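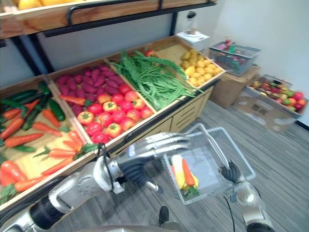 Mustby Produce Hall – Frequently Asked Questions

How is the produce arranged?
Loose vegetables are sold from the slanted wooden bins along the display stand. Some bins hold more than one kind: carrots share a bin with cucumbers, and tomatoes are placed in front of the sweet potatoes. Customers are asked to return unwanted items to the bin from which they were taken.

Must I use a shopping basket?
Yes. Baskets are provided free of charge and must remain in the hall. Please place heavier vegetables at the bottom and tomatoes on top.

Are the carrot tops included in the price?
Bunched carrots are weighed with their leaves. Staff at the till will remove the tops on request, after weighing.

May I mix vegetables in one bag?
Only where the price per kilo is the same. All other items should be bagged separately.

Can I order in advance?
Orders are accepted for collection from Mustby or from our Greltstead branch. Orders received before noon are ready within 3 working days. Large orders – for schools and kitchens, for example – should be discussed with the branch first.

Contact: Mustby Produce Hall, extension 133 | © Mustby Produce Hall | Back to top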